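Work and Automation, Handout 7: The Sorting Bench at Asfaw 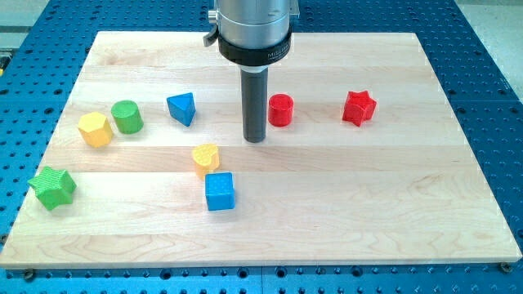

Idness, March 11, 2021

Course reader for the unit on automation in small workplaces. Please read before the seminar and bring your notes on Handout 5.

1. Background

Asfaw is a contract packing firm on the edge of Idness. It takes in mixed parts from toy makers and school suppliers, sorts them, checks them and packs them into sets. When the case begins the firm has 100 people on its payroll, most of them on the packing floor. Sorting was done by hand at long tables, in two shifts, and new hires usually started there.

The robot cell was supplied by Plollo, an integrator that does mostly small jobs. Before anything was moved onto the floor, Plollo and the firm ran trials on a test bench with colored blocks from a shape sorter. The set included cylinders, stars, a heart and a cube, in red, green, blue and yellow. The pieces were scattered on a wooden board under the arm with uneven gaps between them, some close together and one red star off by itself.

Blocks like these are a fair stand-in for the firm's real work. Shape and color both matter. A cylinder on its end gives a flat round top to work with, while a star on its side presents points and edges. A sorter picks up either one without thinking about it. For the cell, each has to be planned for.

2. Tasks and jobs

Keep these two words apart in your written work. A task is a piece of work with a start and an end, such as moving a part from the table to the right tray. A job is the bundle of tasks one person is paid to do. Newspaper articles about robots tend to slide from one to the other.

Kidus Gebru, the shift lead, wrote down what a sorter did in a normal hour before the cell came in. His list, slightly shortened:

Empty the carton onto the table.
Spread the parts so they do not overlap.
Pick and place by type.
Set aside anything cracked, faded or badly molded.
Fetch trays and take full ones away.
Answer questions from packing about short counts.
Show new people how it is done.

The cell was bought for the third item. It took over part of the second later on, after a feeder was added. Everything else stayed with people, although it was divided up differently.

Note the fourth item. Sorters had been checking quality while they picked, with their fingers as much as their eyes, and it was written in no job description. When picking moved to the arm, the checking stopped without anyone having decided that it should. Complaints from one customer brought this to light in August, and a separate inspection step was set up.

3. What changed for the sorters

No one was let go. The firm had put this in writing beforehand, for a period covering the trial and the first months of regular running. Some sorters moved to packing, some to the new inspection table, and a small group was trained to run the cell.

Operators load the feeder, clear stops, change the tool at the end of the arm when the product changes, and teach new positions. The training took 5 days. Pay went up one grade for operators and stayed the same for the rest, and this caused more bad feeling than the robot itself. Several of the longest-serving sorters had not applied, because the notice said "computer skills required" and they took it to mean programming. Gebru later said the wording was his mistake. The second notice listed the tasks, and two of those sorters are now operators.

Pace is the other point that came up in the interviews. At the hand tables people sped up and slowed down through the shift and could talk while they worked. At the inspection table parts arrive at the speed of the cell. One inspector described the new work as lighter on the shoulders and heavier on the head. After some discussion the firm let inspectors change the feed rate themselves within limits, and put a rotation in place so that no one sits there for a full shift.

4. Who was asked, and when

Management saw the test bench first. The sorters were shown it only after the order had been signed. In their first visit they raised two points that were not in the specification – that cartons often come in mixed with scraps of packing film, and that parts from different molds can differ slightly in size. Both led to changes, and both cost more at that stage than they would have earlier.

Compare this with the Jurar case in Handout 5, where operators sat in on the trials from the start. Jurar had 200 employees and a works agreement on new technology. Asfaw had neither, so be careful about how much of the difference you put down to attitude.

5. Terms to know

Cell: the robot together with its table, feeder, guards and controls.
End effector: the tool fitted to the end of the arm.
Teaching: setting the positions the arm moves to.
Tacit task: work that gets done regularly but is not written down.

6. For the seminar

Take a job you have held and list its tasks the way Gebru did. Mark any tacit ones. Then choose one task that could be handed to a machine and write half a page on where the rest would go, who would do them and at what grade. Bring a paper copy.

Reading for next time: Handout 8, sections 1 and 2 only. The section on shift pay is optional.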